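Apuntes de la sesión 4: la cena benéfica, de la lista de invitados al día siguiente
Gestión de eventos solidarios
Prof. Macarena Sepúlveda

Sigo donde lo dejamos, con el anfitrión. Ya vimos que un buen anfitrión pone el sitio y, sobre todo, pone la agenda de teléfonos. Os lo repito porque en los trabajos de abril casi todos empezasteis por el menú (¡el menú!) y la agenda ni la mencionabais.

Caso Broka. La fundación organizó su primera cena con 107 invitados y 36 de ellos no habían donado nunca. A mí me parece una proporción estupenda, aunque en clase hubo discusión y no la voy a cerrar yo. Lo que sí os pido es que miréis cómo se sentaron: en cada mesa, un patrono y alguien de Fedik, la empresa que pagaba el vino. Los nuevos, siempre al lado del patrono.

Discursos. Dos, y cortos. Uno del anfitrión y otro de alguien que conozca el proyecto de primera mano. Si el patrocinador quiere hablar, que presente él al anfitrión y todos contentos.

Subasta. Pocos lotes y con precio de salida visible. Los donados por particulares (ropa, cuadros, una cena en casa de alguien) necesitan ficha firmada antes de entrar en el catálogo, que luego vienen los líos.
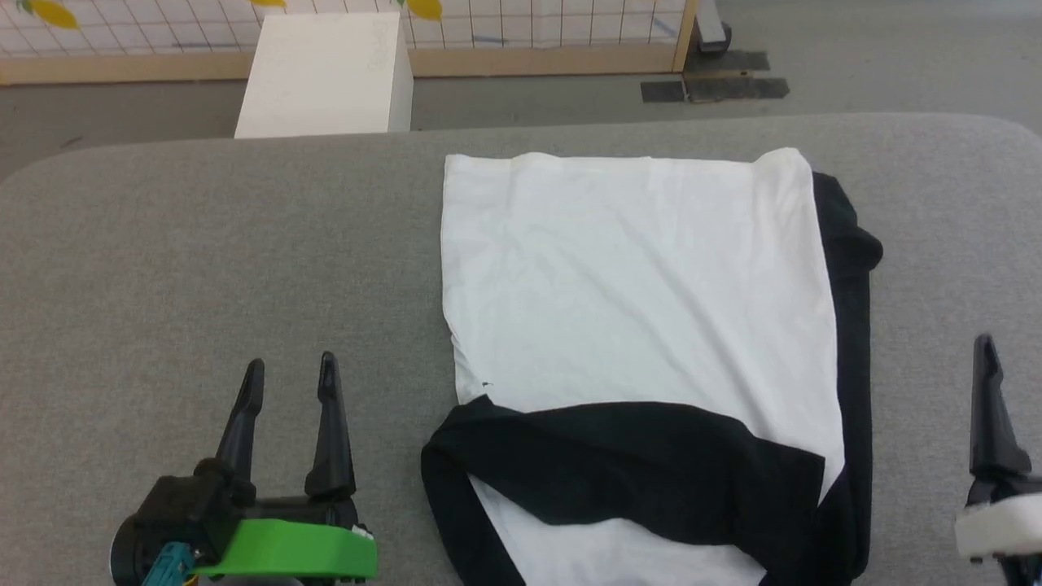

Prenda en blanco y negro extendida sobre una mesa gris.

El día después. Llamada a los donantes grandes antes de las 12:00, correo al resto, y las cifras al patronato cuando estén cerradas, ni un minuto antes.

Para la próxima: leed el dossier de Civa y traed un plano de mesas hecho a mano. Quien falte, que le pida los apuntes a Lu.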